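From the Pantry Corner

Well, friends, the shelves are up, and I have been promising to tell you about them since August, so please pour yourself something warm and bear with me, because I do tend to go the long way around with these things.

Those of you who come by the Bidangate hall regularly will remember the old snack cupboard, the deep one beside the kitchen door with the sliding panel that only slid when it felt like it. Everything went in there. Crackers for soup night, pretzels for the card players, all the little boxes we hand out to the children after homework club, and somewhere at the very back a tin of shortbread that I believe was older than our youngest member. You had to kneel down and reach in up to the shoulder, and whatever your hand closed on first was what people got to eat that evening. Frauke Seidel once served cocktail crackers with birthday cake for that very reason, and everyone was very nice about it.

So when the hall fund reached 3,000 at the end of the summer, and we had put 2,000 of it aside for the roof as agreed, we decided that a little of the rest could go toward proper open shelving. Annelore Kasten and her son-in-law gave up a whole weekend to put it together, and I would like to thank them both here in print, particularly as the instructions had a page missing and they were so cheerful about it. We've been moving things across bit by bit since then, and it has been a pleasure (I mean it!) to see it all come out into the daylight. The crackers have a place, the pretzels have a place, and the purple snack boxes have a shelf board to share among themselves.

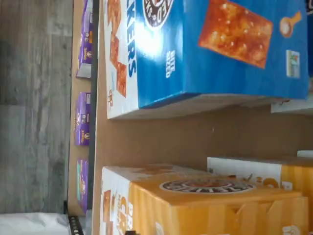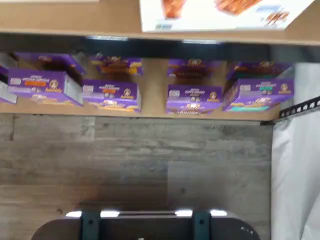 Now, a few words about how we would like to keep it going, because a good shelf can turn back into the old cupboard faster than you'd think. I have been reading up on this and talking to my sister, who ran the stockroom at Harms for years and has opinions.

New boxes go in at the back and older ones come forward. I know it's a nuisance when you have your coat on and a bag in each hand, but it takes a minute and it saves us from another shortbread situation. If you can't manage it, leave the bag on the kitchen counter with a note and one of us will see to it the next morning.

Please try to keep like with like. Crackers beside crackers, sweet things beside sweet things. If a box won't fit where it ought to go, lay it down on its side and turn the name toward you, so the next person can read it without taking half the row out. Flat boxes are also much easier for the children to help with, and they do love to help.

Opened packages don't go back on the shelf, even if the inner bag has been folded over very neatly. We have 8 clear tubs with lids in the drawer under the coffee machine, and there are labels and a pen in there too. Write what it is and the day you opened it. The pen is on a string because the last three walked off.

Several of you have asked what we could use more of. We're in good shape for savory things at the moment, thank you, and would be very glad of plain oatmeal, raisins, rice cakes, and anything without nuts. Coffee is always welcome. Pendeck Street Bakery has kindly offered us its day-old rolls every Thursday through the winter, so if you have a car and a free half hour in the late afternoon, do let Frauke know and she will put you on the list for pickups.

The old cupboard, in case you were wondering, is going to the Clurik workshop, where they want it for paint. They're collecting it themselves, and I have warned them about the panel.

And since people keep asking to see the shelves properly, we're opening the kitchen for coffee and cake on Sun 3 October, from 3 in the afternoon until we run out of one or the other. Bring a neighbor if you like, and bring back any hall cake tins you may have at home. We're short again, and I have a suspicion two of them are at my own house.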